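The Quiet Comeback of the Supper Show

338 shares | 10 comments

July 8, 2022

Television cooking used to mean shouting. The chefs threw pans, the contestants cried, and the ratings went up. This summer the most talked-about food program on streaming has almost no raised voices in it at all.

Niketari's "Flosterero" puts well-known actors and singers at a kitchen counter and lets them talk while dinner gets made. Episodes run long, and some guests forget to cook. 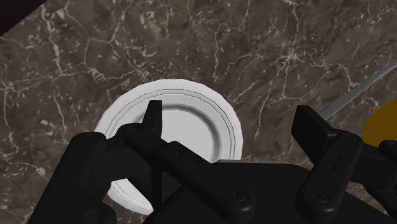 A white plate with a dark double line around the rim.

The show began as a podcast with about 400 regular listeners. Niketari bought it last December and kept the format, including the rule that guests bring a dish they grew up on. One soap star spent most of her hour on her grandmother's rice and her own divorce, in that order.

Not everyone is charmed. Rival streamer Rerna passed on the idea twice, and some viewers say the pace puts them to sleep — a few mean it kindly.
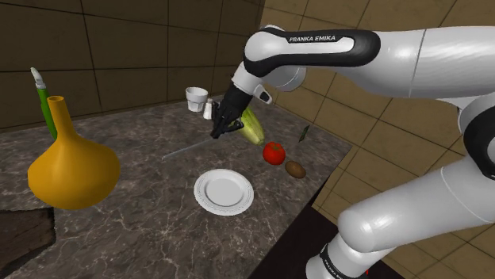 What comes next

A second season is already being cast, and more than 1,000 people have applied for seats in the small studio audience. The new episodes will be made by Magalhães, the production house behind the first run.

Sign up for our weekly TV newsletter. You can unsubscribe at any time.

Contact us | Copyright 2022 | Back to top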